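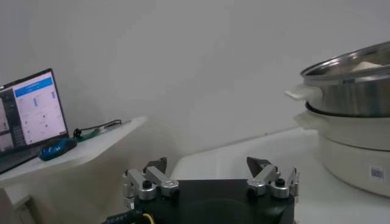 Kuvine wall paint, matte white, one gallon. 4 stars

24/11/2018

Quick one, second coat is drying and I have to be out of here in a bit.

Picked up two gallons at Gamlow when it was on sale. Was going to get the Pemness again but they only had eggshell and I can't stand a shiny wall. Every roller mark shows when the sun comes in sideways.

Good stuff first. Coverage is solid. Old color was a sort of mustard, two coats and gone. No primer. Can says you need primer over dark colors, I skipped it, fine so far. Hardly any smell. Slept in the next room with the door open, no headache. Dries to touch in 30 minutes if you have a window cracked, a lot slower in the hallway where there isn't one. Can says up to 16 hours before the next coat if it's humid and I believe it, I painted the closet in August and it stayed tacky until the next morning.

Touch ups blend really well. Biggest plus for me. Dinged the wall moving a bookcase, dabbed it with a foam brush, can't find the spot now. The Pemness always left a patch.

Not so good. It spatters. A lot. Thin paint, and with a cheap roller you will be wearing it. Switched to the Tapia 14 inch roller halfway thru and that helped, less load per pass, but still got freckles on the baseboard. Cover your floor. All of it, not just a strip along the wall like I did.

Also the lid. Terrible lid. Bent it getting it off and now it won't seal, so the leftover is in a jam jar.

Cleaning: it's matte so don't scrub. Damp cloth and go easy. I rubbed at a pencil mark and got a shiny spot about the size of a quarter. Wouldn't use this in a kitchen or anywhere kids put thier hands.

White is a plain white btw. Not creamy, not blue. Looks a little gray on a cloudy afternoon, warmer with the lamps on. Get the sample pot if you're fussy, cheap enough.

Would buy again for bedrooms and the office. Taking one star off for the spatter and the lid. Tape peeled off clean too, forgot to say, pulled it while the paint was still a bit soft.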